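Plate Spacing and Drainage in Household Dish Racks
Project report, home products course
Group members: Reiko Kubo, Shigeru Ishida, Tomomi Kikuchi
Submitted 02/10/2022

1. Background

Most small kitchens have room for one dish rack, and that rack has to take dinner plates, bowls and cups of different makes. Our group looked at one part of this problem: how the spacing between upright plates affects the time they need to dry. The question came from Tomomi's kitchen, where plates put away after lunch often still had water along the foot ring.

We limited the work to plates. Bowls trap water in ways that depend mostly on their shape, and we did not have time to treat them properly.

2. Materials

We tested two racks. The first was a Grallon wire rack with thin upright tines and a grid base. The second was an Arnach plastic rack with wider slots and a solid tray. The plates were a mixed set of glazed ceramic dinner plates from our own kitchens. We chose mixed plates on purpose, as a matched set would have hidden differences in rim depth.

Each plate was dipped in a basin of clean water, held upright for 7 seconds and then placed in the rack. No soap was used in the timed runs. In an early trial, leftover soap changed how the water ran off the glaze, and we dropped those results.

3. Arrangement of plates

Two loading patterns were compared. In the close pattern, plates stood in neighboring slots. In the open pattern, one slot was left free between plates. All plates faced the same way in both patterns, with the eating surface toward the front of the rack.

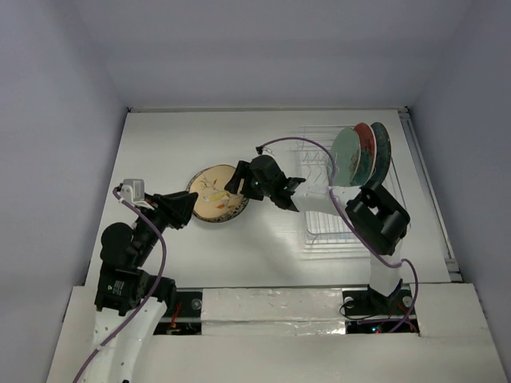 A plate with a deep rim leans further than a flat one in the same slot, so the gap at the top can close even when the gap at the base is fixed. We therefore measured spacing at the rim and at the base and recorded both values. Where two rims touched, the run was marked "contact" and kept in a separate table.

4. Results

We completed 20 runs, of which 12 used the wire rack. In the open pattern, plates in the wire rack dried sooner than plates in the plastic rack in every pair of runs. In the close pattern the difference was smaller, and in two pairs there was none that we could measure.

Contact runs were the slowest. Water stayed in a thin line where the rims met — sometimes long after the rest of the plate was dry to the touch. Turning one plate of the pair to face the other way removed the contact in most cases but made the load harder to take out with one hand.

The foot ring was the last part to dry in all runs without contact.

5. Limits of the work

Room humidity was not controlled. Dryness was judged with a paper towel pressed on the rim, face and foot ring, and Shigeru and Reiko did not always agree on the result. A scale would have been better.

6. Next steps

We would like to repeat the contact runs with plates of one rim depth, then add a rack with angled tines. Daichi Sasaki has offered us the use of an Oltmanns kitchen scale for weighing the plates before and after drying.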